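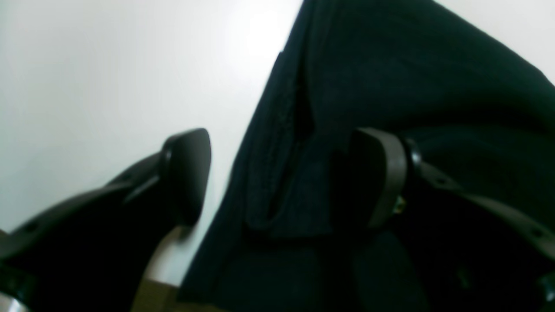

Spent the afternoon at the Trodik open day, mostly at the cloth handling bench. Valter Åberg ran it. He had the gripper working on black fabric over a white surface, two rounded fingertips facing each other with the cloth between them. Black on black is hard on the eyes. I had to lean in to tell finger from fold.

2/ Valter says cloth is the slow part of the whole line. Boxes they sorted out years ago. He put the cell at 60 pieces an hour and wants more.

3/ Beca Eynon took the questions. Somebody asked about zippers. Not yet. Somebody asked about wet towels. Also not yet.

4/ They've logged 700 practice grasps on dark knits alone. Light colors get their own set.

5/ Fingertip pads get swapped after six weeks. I asked what a pair costs and got "depends."

6/ Next one is in January, doors at 9 a.m. Sign up at the front desk at Trodik. Parking is behind the building and it fills up early.

Print this thread | E-mail this thread

Filed under: Robotics, Open Days, Shop Visits

Contact | Copyright Gittins | Back to top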